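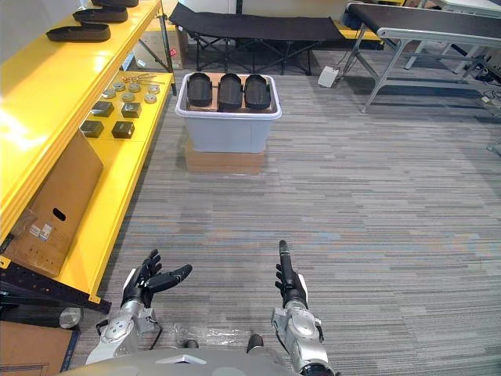
Varkamura, 2022-12-06. The last crates from the Ulness rock shelter dig came in this week and the sorting is underway, 169 bone fragments so far plus a lot of stone. Most of it is still in bags. Team wants the small pieces laid out in order before anything gets a number, same idea as the yellow shelves with the little metal caps set in two rows of three and the square blocks two by two. Easier to spot a gap that way.

What's in the crates: part of a lower jaw with four teeth, a heel bone, pieces of at least two skulls. One adult, one child, maybe a second child. No dates yet. Samples go to the lab at Nirton after the new year, and results usualy take a few months.

The shelter was dug in August, 21 days on site, one of them lost to rain. The jaw came out of the lowest layer, under a band of ash. Stone flakes from the same layer are small, mostly gray chert. Nothing like them from the upper levels, according to the field notes.

Catalog numbers will start at 731, where the old Vidmar collection left off. Both sets are going to share one storeroom for now. A few of the skull peices can be seen by appointment once cleaning is done, probably spring. Casts for schools later, no price set. Dig reopens next summer if the permit comes thru.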